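What I Learned Reading Small Claims Forms for a Whole Semester

So my project started with my cousin's security deposit. She moved out of an apartment on Skudulgate, the landlord kept the whole thing, and when she asked me what to do (I'm the one in the family who took a law class, which apparently makes me the lawyer) I told her to go to small claims court. Easy, right? Then we sat down on a Sunday with the court's packet and it took us most of the afternoon to figure out which form was even ours.

When it came time to pick a topic for my Law and Society project, I already had one. My question was: can a regular person with no lawyer get through a small claims packet without getting stuck? And if they do get stuck, where?

I decided early on that I'd only look at the paperwork and the part of the process that comes before the hearing. I really wanted to do hearings too, but my instructor talked me down, and she was right, I would still be writing this thing.

What I did

I used two packets. One is the packet our county court gives out at the clerk's window, and the other is the self-help version put together by Bosent, a legal aid group that runs a table at the library. They cover the same kind of case, money disputes with no lawyers needed, and they both say on the front that they're written in plain language.

Then I asked 10 people to fill in the first form from each packet using a made-up story I wrote. In the story a person lends money to a roommate, has text messages about it, and never gets paid back. Half of my people started with the court's packet and half started with Bosent's, so that whoever learned something from the first one wouldn't always be learning it from the same one. I sat next to them and wrote down every time they stopped, flipped back, or asked me something. I wasn't allowed to answer! That was the hardest part of the project, no contest. One guy asked me the same question four times in slightly different ways, hoping I'd crack.

I also counted the words in the court's instruction sheet, which came to 1263. That sounds short until you're holding a pen and trying to find the one line about where to put the other person's address.

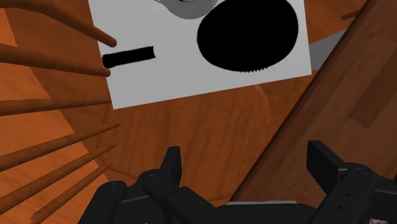
Fig. 1. Simulated tabletop with a white sheet on a wood-grain surface.

What I found

People did fine with the parts that looked like any other form. Name, address, phone number, how much money you're asking for, nobody had trouble there. The trouble came in the same few spots again and again.

The biggest one was the words "plaintiff" and "defendant." I figured everyone knew these from TV. Most people did know them, but they still froze when they had to write themselves in as the plaintiff, and a couple of them put their own name in both boxes and then had to scratch one out. Bosent's form says "You (the person asking for money)" and everybody sailed right through it.

Second was service, meaning the step where the other side officially gets a copy of your claim. The court's packet explains this on the back page, after the signature line. So people signed, put the pen down and told me they were finished. When I asked them what would happen next (this was one of my follow-up questions, so I was allowed) most of them said the court would mail it for them. In our county it doesn't work like that. You have to arrange it yourself and then file a proof that it was done, and if you skip it your hearing gets pushed back.

Then there's the box that says "State the basis of your claim." Oh boy. Some people wrote one line. One person wrote so much that she went up the margin and around the corner. Bosent's version asks "What happened?" and "When?" and gives you five lines, and the answers I got were a lot more alike and a lot easier to read.

On average the court's form took people about twice as long. I don't want to lean on that too hard with a group this small, and most of them were students like me. If I'd had people who don't read English comfortably, or people who were stressed out over real money, I think the gap would look worse, but I can't show that with what I have.

Talking to the clerk's office

I went down to the clerk's window in July to ask how the packet gets written. The woman there was super nice and let me ask questions until a line formed behind me. She told me the clerks can tell you which form you need but can't tell you what to write in it, and that they spend a big part of the morning explaining this difference to people. She also said the service question is the one she hears most, which made me feel pretty good about my notes.

What I'd change

Move the service instructions in front of the signature. Swap the "basis of your claim" box for two plain questions. Put "you" next to plaintiff. That's it, that's my whole reform plan, and none of it would need a new law, only a new printing.

If I did this again I'd test the proof of service form as well, since I barely touched it and I suspect it's the worst of the bunch. I'd also record how long people spent on each box in place of one total time, and I'd pick a made-up story with fewer text messages in it. Everybody wanted to know what the texts said.

My cousin did file, by the way. Her hearing got moved once (service, of course) and she's waiting on the new date.

More student projects
Who Shows Up for Jury Duty in Bokeo?
Reading Your Lease: A Guide by Renters on Skudulgate
The Sydorenko Mock Trial: Notes from the Defense Table
Traffic Court in the Evening

This site uses cookies to remember your settings and count visits. By continuing to browse you agree to our use of cookies. Accept | Manage settings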